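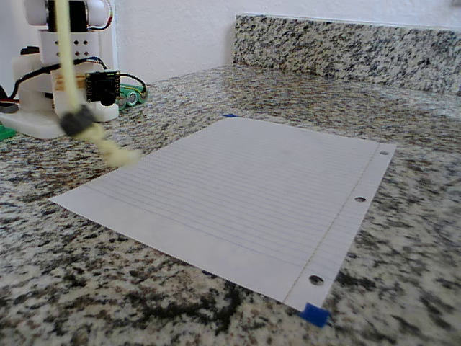

Lined sheet on the granite bench, lying at an angle.

December, 8.40 am

Back on the granite today. The plywood bench in the front room still has Trevor's glue-up clamped to it and I didn't want to shift it. The granite run under the window is 1,470 mm long between the sink cut-out and the wall, which is plenty for what we're doing. It is a pain for photographs though. The speckle is close in size to the weave of a braided cord, and when I look at the close-ups from last month I can't tell where a frayed end stops and the stone starts. Hence the paper.

Used ordinary ruled sheets with the binder holes. Kirsty has suggested plain cartridge paper twice now and she may be right, but the ruled sheets are here, they are all the same, and the lines are useful for seeing how far a bend goes off straight. If I want an actual dimension I still use the steel rule. The ruling is not a scale and I don't want anyone reading lengths off the pictures later.

Purpose of the session, for when I've forgotten: Jeswood want a short tie with a knot at one end and a bead that slides but stays put when you let go of it. They've sent one drawing with almost nothing on it. Finished length 400 mm, knot "bulky", bead "plain". That's the entire spec. Everything below is us working out what they mean.

Setting out the paper

First go was just a sheet put down wherever it landed, on the slant. No good for comparing one sample with the next. Every cord ends up at a different angle to the lines and you spend your time turning your head. The sheet also creeps. Granite has a polished face and paper has no grip on it at all, so a cord with any spring in it will push the sheet around when you let go of the end.

Things tried to hold it:

Steel rule along one edge. Holds, but takes up room and throws a glare.

Damp cloth wiped over the stone first, paper laid on top. Grips for a minute, then the sheet cockles. Threw that one out.

Masking tape from the drawer. Old roll, tore the surface of the paper when I lifted it. Binned the roll.

Blue painter's tape, short tabs. Comes off the stone clean and comes off the paper mostly clean if you peel it back low along the surface.

Settled on the blue tape. Opposite corners are enough if you smooth the sheet out from the first corner towards the second before pressing down. I did try all four for comparison. It's flatter but takes longer to change a sheet, and a sheet gets changed whenever it picks up a mark that could be mistaken for something on the cord.

Turned the page sideways as well, so the ruled lines go across the cord instead of along it. With the lines running the same way as the cord they just looked like more strands. Across is much better. Holes go along the near side where they don't interfere with anything.

Wiped the granite down with warm water and a drop of detergent before starting, then a dry cloth. Did not use the spray cleaner. It leaves a film and the tape won't take.

Cord

Two makes on the shelf, Flemedberg and Sasuno. Both braided, both pale, and once they're off the reel and out of the bag I wouldn't bet on telling them apart, so each length gets a paper flag on it until it's finished with. Flags came off a couple of the early ones last month and those notes are useless. Don't do that again.

Allowance for the knot is more than I expected. The trial pieces cut to 400 mm came up well short once the knot was tied and dressed, so the finished length has to be measured after tying and the free end trimmed last. Obvious when you write it down. Kirsty had cut a whole bundle to length before I'd got in, with the best intentions, and they've gone in the offcuts tin for practice.

Ends: heat-sealing makes a hard bead of its own that won't pass through the black beads. Tried a wrap of thin tape trimmed flush, which does go through with a bit of a twist. Then trim behind the tape once it's threaded and seal after. That order matters and should go on the job card:

Tape the end and trim to a taper.
Thread the bead.
Tie the knot and dress it.
Measure, trim, seal.

If the bead goes on after the end is sealed you will be cutting the end off again.

Knot

"Bulky" has been the argument of the week. Trevor reads it as anything too big to go through the bead. I read it as something you can get hold of with cold hands, as the ties are going on covers that live outside. We tied a plain overhand, a double overhand, a figure eight and a thing Trevor calls a stopper that I think is only a double overhand done the other way round.

Plain overhand is too small and pulls down hard. You'd never get it undone. Figure eight is tidy and easy to check by eye, but a bit long, and it sits crooked in this braid. Double overhand has about the right body to it. If you don't pull it down in stages it goes into a lump with a loop standing out of one side. Looks untidy but holds. Pulled in stages it comes up rounder.

Kirsty's point, and I agree with it: whoever ends up tying these in quantity won't dress them in stages, so we should judge the knot by how it looks when it's tied quickly. Put three of the quick ones aside for Jeswood to see.

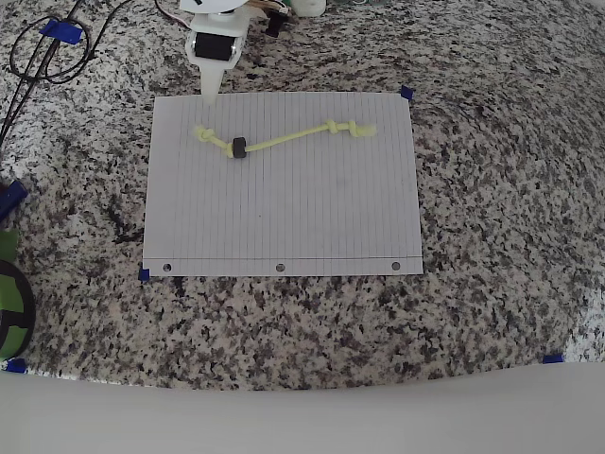
Page turned sideways and taped at two corners. Cord laid across the upper half, knot at the left, black bead threaded on.

Laying out

The cord won't lie straight. It comes off the reel with a set in it and settles into a shallow zigzag however it's put down. I was smoothing it out before each picture and then it struck me that smoothing was hiding the thing we want to know. Where the cord bends near the bead tells you how tight the bead is on it. So from now on lay it down, let go, leave it alone. If it goes off the paper, pick the whole thing up and lay it again.

The bead: small black cylinder. There's a choice of which way it ends up, on its side or standing on its end, and it'll do either. Standing up it throws a shadow, which was annoying at first and is fairly handy now as you can see the height of it. The overhead light is the one doing that. With the window light only, the paper goes grey and the pale cord nearly disappears into it, so leave the overhead on even in the middle of the day.

There's a faint dark smudge in the middle of that page. Should have been changed before the picture. I've left it in the set as the cord is clear of any doubt without it, but the rule about marks stands and I'm writing it here so I follow it.

Bead fit

Only a feel test so far. Hold the cord upright, push the bead up with a thumb, let go. Should stay. Then pull it with finger and thumb. Should move without dragging the braid with it.

Flemedberg cord with the black bead: stays, moves with a firm pull. Braid bunches slightly ahead of it and recovers.

Sasuno cord with the black bead: slides down on its own if the cord is shaken. Fine lying flat, no use hanging.

Flemedberg with the wooden bead from the old stock: won't thread without a needle. Didn't pursue it.

That puts us on Flemedberg unless Jeswood want a different bead, in which case it's all to do again. There are 34 black beads left in the jar so we can make the approval samples and a few spares and no more. Need to reorder before anyone promises a date. Trevor has the supplier's number somewhere.

1.15 pm

Stopped for lunch. Kirsty asked why we don't use one of the grey cutting mats and save the paper. Fair question. The mats have a printed grid and it's hard to see past it, and the surface grabs the cord so it doesn't settle the way it does on paper. Also the good mat is warped from being left on the heater. Cropper Street might have a spare and I'll ask when I'm over there, but I'd sooner stay with paper for this job so the samples all match.

Tried two sheets stacked, to stop the dark of the stone coming through. Makes little difference in the middle of the page. The top one slides over the bottom one unless both are caught under the tape, and then you're changing both. One sheet is fine.

Afternoon

Went through the quick-tied ones again with fresh eyes. One had come loose enough to see daylight through it. Retied and pulled down with pliers on the tail, light grip, cloth in the jaws. The bare jaws leave teeth marks in the braid, which show up badly on a pale cord. Cloth or leather every time.

Trevor wants to try a dot of glue inside the knot. I don't, on the grounds that the cover will be washed and we've no idea what with. Left it as his to try on offcuts from the tin.

To do

Job card with the threading order on it.
Reorder beads, ask for the same bore.
New roll of blue tape, this one is down to the last few turns.
Ask Jeswood whether the 400 mm is to the knot or over the knot. Should have been the first question.
Change the sheet before the next lot.
Pad of ruled paper lives in the dry cupboard, please put it back there. The one left by the sink has gone wavy along the bottom and won't lie flat for anyone.

Wiped down at 4.30. Tape tabs off, no residue on the stone. Samples in the flat tray with their flags on, knots all to the left.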